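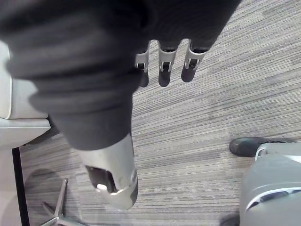

Interiors Maintenance, Unit 7: Commercial Carpet
Handout to accompany the lecture. Lecturer: Padmavathi Naidu

Low-pile carpet in grey, beige and taupe is the national costume of the office floor. The colours were chosen by someone who had met dirt before. A streaked pattern hides lint and crumbs very well, so inspect on your knees, with a torch held low.

Terms for the quiz
Pile – the part you walk on.
Backing – the part you meet when the pile gives up.
Striation – fine lines of mixed colour running one way. Lay one tile a quarter turn out and the client will find it before you've packed the van.

Vacuuming
Go along the streaks first, then across. Slow passes. Last September's group did the Kotgate corridor in nine minutes and had to do it again.

Spills
Blot, don't scrub. Scrubbing fuzzes the pile and the stain stays put, now with a halo. Work from the outside in with a white cloth.

Reading: Khoury, chapter on soil load, to p. 29. Skip the poem.

Prac is in room 546. Bring kneepads.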